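A morning at the Vallimley shelving works
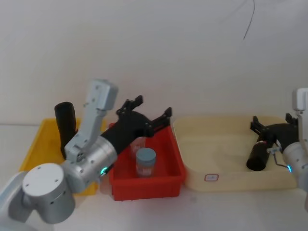 A gripper over a red plastic bin on a white tabletop.

We're moving our records room next year and need to replace most of the racking, so in November I took up the offer of a tour at the Voton plant in Vallimley. The visit started at 8.30 am and went until just before lunch. Visitors sign in at the side gate, not the front office, and closed shoes are compulsory. Hi-vis vests and safety glasses are handed out at the door.

The works turns out steel shelving for archives, pharmacies and school storerooms. Coil arrives at the northern end and is slit, then run through the roll formers to make uprights and beams. The line we watched was set up for the Rullero, their mobile range, where bays sit on carriages and run along floor rails. Changing over from one upright profile to another takes most of a shift, so they batch orders by profile and colour. If you want an odd colour, expect to wait for the next batch.

Shelves are punched and folded in a separate bay. The standard shelf has a double return on the front edge, and that edge is what takes the load. Our guide put a plain folded shelf and a double return one on the test rig, and the difference in sag was easy to see from the walkway. The rated load on the standard shelf is 69 kg evenly spread. A reinforced version is available with a channel welded underneath, and I'd want that for our plan boxes.

Powder coating was the loudest part of the tour and the warmest. Parts hang on an overhead conveyor, go through the wash and then into the booth. Light grey and white make up nearly all of the work. Scratched parts go back through once – after that they're scrapped.

After morning tea we were taken to the showroom, where there are bays set up from each range. The Courtois is the fixed cabinet line with roller doors. I liked the doors less than I expected. They take up space at the top of the cabinet, and with lever arch files you lose a whole level compared with open shelving. The Rullero bays were better suited to us. A full run moved easily with one hand on the wheel, and the aisle lock is a simple push button at elbow height.

I took our floor plan along and one of the design staff did a rough layout on the spot. Our room would take 56 bays in mobile against 31 in fixed, giving us around 700 metres of shelf. The price for a single starter bay in the fixed range is $2,568 with back panel, delivered and installed. Mobile is quoted by the job and needs a floor loading check first, which we'd have to arrange ourselves.

A few notes for anyone going. Parking is on the street and fills early. There are stairs up to the showroom and the lift was out of service when I was there. Bring measurements, including ceiling height and the position of any sprinklers. Tours run monthly and are capped at twelve people, with bookings through the sales office.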